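How to Cut Foam Letters for a Party Backdrop

I've been making name banners for family birthdays since the winter my sister asked for one in January with two days' notice, and I've learned a few things the slow way, so pull up a chair. You'll want foam sheets, a sharp craft knife, a cutting mat, a pencil and plenty of patience (tea helps too!).

Start by printing your letters in a nice fat font. Skinny letters flop, and anything with curly tails will make you cross. I like mine 6 inches tall for the small words and a bit bigger for the name.

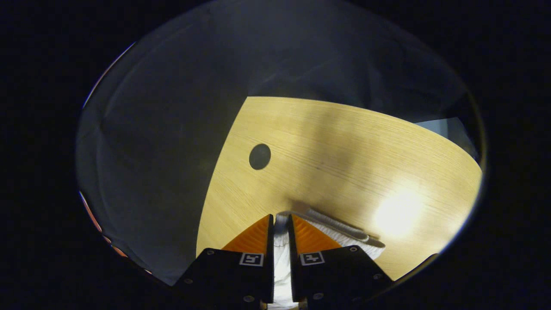 Tape the printout to the foam, trace around it firmly, and lift it off. You should see a faint groove to follow. Cut in two or three light passes, turning the foam instead of your wrist, and do the insides of letters like A and O first while the sheet is still sturdy.

For an outline, cut the same letter a touch larger in another color and glue it behind.
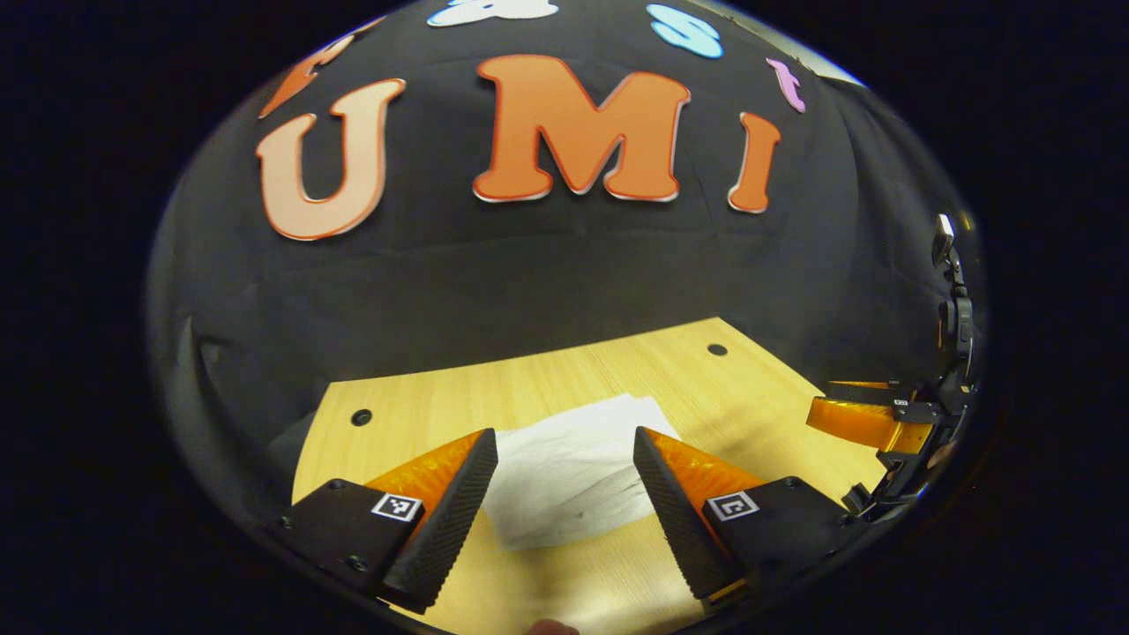 Let the glue sit for 33 minutes under a heavy book, or longer if your kitchen is chilly like mine. Then lay everything out on the floor, step back, and shuffle the spacing until it looks right before you pin a single letter.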